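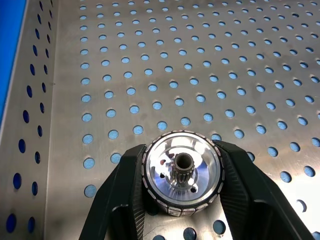
Frøydis Magnusson asked whether the meeting could take the rotors first, as she had to leave before four and didn't want the splined shafts held over to another month. This was agreed and the order of business was changed.

GOSGATE MOTOR REPAIR SHOP
Minutes of the monthly parts and assembly meeting, February
Held in the upstairs office, 2.15 pm

Present: Gilberto Tello (chair), Frøydis Magnusson, Sang Khúc, Châu Ung (minutes)
Apologies: Chiến Quách

1. Minutes of the last meeting
Agreed, with one correction. Under item 5, "bearing pullers" should read "bearing press". Châu to amend the copy in the folder.

2. Rotors and hubs (taken first)
Frøydis reported on the small rotors with the segmented rim and the toothed centre shaft. 171 came in from Pitkänen on the last delivery. She and Sang have been through all of them and 163 have been passed for assembly. The remaining eight have been put to one side on the grey shelf with red tags.

Of the eight, five have wear on the shaft teeth that can be felt with a fingernail. Two have a chip in the rim. One has a bore that the gauge pin will not enter, and Sang thinks it is a burr which could be cleaned out on the bench. Gilberto asked him to try it on that one only and report back before anyone does the same to other parts.

There was a discussion about the shaft teeth. Gilberto said dull teeth had been accepted before and he did not want good parts sent back on looks. Frøydis said she agreed about the colour, and that the five were tagged on fit alone. They rock on the test gear and the passed ones do not. Gilberto was content with this.

Sang raised marks on the polished faces. Faint turning rings are normal and should not be written up. A scratch that crosses the rings should be. Several job cards had "marks on face" with nothing further, and he had to get the parts out again to see what was meant. It was agreed that the card must say which it is and where on the face.

Handling: rotors are to be picked up by the rim or the shaft, and never slid across the bench face down. Clean cloths are in the second drawer. Trays are not to be stacked without the foam sheet between them.

Action: Frøydis to write to Pitkänen about the seven, with measurements. Sang to report on the burred bore.

3. Storage
The rotor trays are still shared with the Drananora fan parts and the labels have been falling off. Châu has priced new trays at £300 for the set, with lids. Gilberto asked if the lids were needed. Châu said that grit from the grinding corner was getting into the open trays and the parts were being wiped twice. Purchase approved.

The old trays will go downstairs for screws and washers. Anything left in them at the end of the month will be tipped into the mixed bin, so please check.

4. Gririco order
Gilberto reported that Gririco have confirmed the order for rebuilt pump motors and have asked for the first batch to be sent in two lots. The invoice for the first lot is £2,238. They would like the rotor inspection cards sent with the motors. Frøydis was happy for copies to go but wants to keep the originals here.

Sang asked who would be doing the copying. Châu will do it for the first lot and it will be looked at again after that.

Action: Gilberto to confirm delivery arrangements with Gririco. Châu to copy cards.

(Frøydis left at 3.50 pm.)

5. Bench two
The lamp over bench two flickers and Sang has been using the one from the packing table. A replacement tube has been ordered. Until it arrives, final checks on polished faces are to be done at bench one, near the window.

The vice on bench two has been refitted and the soft jaws are back on. They should stay on. If they have to come off for a job, put them back the same afternoon.

6. Test gear
Chiến had sent a note asking for a second test gear so that two people can check shafts at once. Gilberto thought the present one was enough for the numbers coming in. Sang said it had held things up on the last delivery, when he waited most of a morning for it. Left until Chiến can be present.

7. Any other business
Châu asked that job cards be filled in with pen. Two came up this month in pencil and one could not be read.

The kettle upstairs has been replaced. The old one is not to be used for warming bearings.

Sang will be away for the first week of next month and Chiến will cover the inspection bench.

8. Next meeting
Same room, 2.15 pm. Test gear to be first on the list.

Meeting closed at 4.10 pm.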